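Detained Kiramcombe councillors moved closer to home

Two opposition councillors from Kiramcombe who have been held at Clukska prison for the past 3 months are to be moved to the smaller remand centre at Oslow, their lawyers said last night, bringing some relief to relatives who have been making a very long round trip for visits that last 45 minutes at most.

The pair were arrested in June after a march against the new market levy, and both deny encouraging public disorder. Their families have had to leave home well before dawn to reach Clukska, a journey of 272 kilometres each way, often with small children asleep on the back seat and a bag of clean clothes on their laps (the clothes being turned away at the gate as often as not).

A petition asking for the transfer has gathered nearly 4,000 signatures, a good many of them from people in Arancibia ward who would never dream of voting for either man but who felt, as one stallholder put it, that a mother ought to be able to see her son without losing a day's wages.

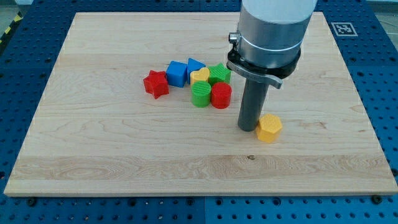 Will the two men keep their council seats while they are in custody?

Under the council's present rules they stay in office unless they are convicted, although they cannot vote or send anyone to vote in their place.

The ruling group on the council has declined to comment on the transfer. A fresh bail application is expected to be heard at Oslow, starting at 10am, once the move has been completed.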